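4.2 Gripper set-up and maintenance

The Andora cell was commissioned in December with the two-finger gripper left over from the Haslam project. Soft loads gave the most trouble. A strap held between the fingers shifts the load to one side, so the linkage bolts were put on a fixed inspection interval of 400 cycles.
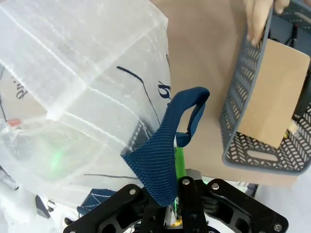 Why was the interval not set longer?
Bolt torque had already begun to drop at about 2000 cycles on the Gatine rig, and the group wanted several checks before that point.

Each check follows the same order: power off, bolts, finger play, cable run. Vernon Hiebert rewrote the log sheet so that play is entered per finger – the old sheet had a single box. At cycle 3071 the left linkage was stripped and refitted, which took 17 minutes. The wrist camera was recalibrated afterwards.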